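**Old leather card wallet: how to clean it, and can the plastic pages be changed?**

Posted by Nuvutley, November 1, 2021

Hello everyone. I have a brown leather card wallet, the kind that opens like a small book and has plastic sleeves bound in the middle. I bought it from a small shop called Carrasco when I moved here, and I have used it every day for 11 years. The leather is still good, but it has become dry near the fold, and there is a darker area where my thumb always goes. The sleeves are a bigger problem. Some are still clear, others have gone cloudy, and two cards are sticking so much that I need my fingernail to take them out.

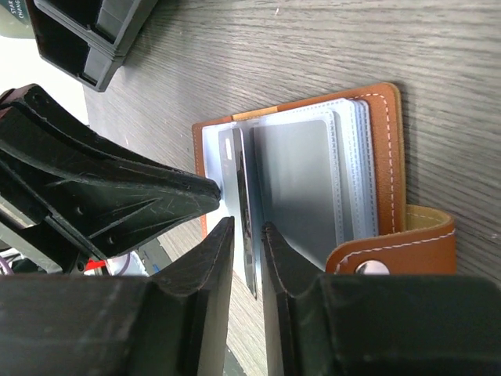 I would like to keep it and not buy a new one. My wife gave me olive oil from the kitchen to try, but I am afraid of stains. So I want to ask what I should put on the leather, and if it is possible to take out the plastic part and put a new one. The shop has closed, so I can't ask them. I am travelling in December and would like to have it finished before that.

---

**Clokel**

Please leave the olive oil in the kitchen. It makes the leather dark, and after some months it can smell.

I repaired small leather things as a hobby for many years, and I would do it in this order:

1. Take all the cards out and wipe the leather with a dry, soft cloth.
2. Wipe it again with a cloth that is only a little damp. Do the whole outside, also the parts which look clean, otherwise you may get a line where the water stopped.
3. Let it dry open on a towel overnight, away from the heater.
4. Put on a very small quantity of neutral leather conditioner. Try it first on a hidden place inside the cover and look at the colour the next day.
5. Rub with a clean cloth until nothing comes off.

The dark place from your thumb will probably become lighter but it will not disappear. Personally I like such marks.

For the sleeves, first check how they are attached. In some wallets the plastic block has a stiff tab which slides into a pocket of the cover, and then you only pull it out slowly. If it is sewn or glued in, a shoe repair person can do it. I paid 22 dollars for a similar job, and I brought the new insert myself. Measure the old one in millimetres before you order – the sizes on the packages are often for the card and not for the sleeve.

---

**fokine_996**

just buy a new one, they are cheap. my old one went in the garbage and I don't miss it

---

**Fokine**

(I am not the same person as above, sorry for the confusion with names.)

I agree with Clokel about the conditioner. I want to add something about the cloudy plastic. Soft sleeves can become cloudy with age, and cleaning does not bring them back. You can still try lukewarm water with one drop of dish soap on a cotton bud, but keep it away from the leather and don't use alcohol. I tried alcohol once and the sleeve became hard and cracked along the fold.

If a card is stuck, don't pull it by the corner. Slide a piece of thin baking paper between the card and the plastic, a little from each side. It took me one evening for a whole wallet, but no printing was damaged.

---

**Nuvutley**

Thank you, I will try the hidden place first. I looked inside with a lamp and I think I can see a tab, but it is very tight. I will write again when the new insert has arrived.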